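Keep the tub, skip the refill

Every December the shops fill up with sweets in containers that are meant to outlast the sweets. We buy them partly for what is inside and partly because we think the empty will come in handy. I think we should stop counting the second part as a reason.

I went through the cupboards at home in Kendby before writing this. There were 245 buttons in one old sweet tub, which is a fair use of it. Another held dead batteries. The rest held nothing, and I had kept them for years because they had good lids.

A good lid is hard to throw away. It closes properly and it has a bright picture on it, and so it goes on the shelf with the others. The makers know this. Put the same chocolate in a plain bag and most of us would look harder at the price per 100 grams, and at what we were paying for the plastic.

My own rule now is simple. A container gets a job within 2 weeks or it goes. A tray on the worktop is where they wait, one at a time, so that I have to look at them.

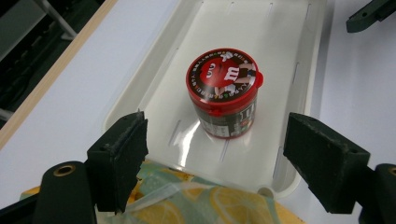
Jiahui Cui wrote in after my last column to say that children are the reason to keep them. In her house a tub with a cartoon face gets put back where it belongs, and a clear box from the storage shop does not. She has tried both and she would sooner have the pencils off the floor.

I accept that. A child who knows the red lid means pencils will tidy up faster than one who has to read a label. But that is an argument for having one or two, and for choosing them. It doesn't cover the stack behind the flour.

Nor does it cover the matching storage sets. Buseretti sells one with a lid for every size, and I expect it is well made. I still don't want to buy a box to put my boxes in.

If you are given a tub this year, eat the sweets and then decide what it is for. Buttons are fine. So are screws, stamps and string. If nothing comes to mind by March, you didn't need it.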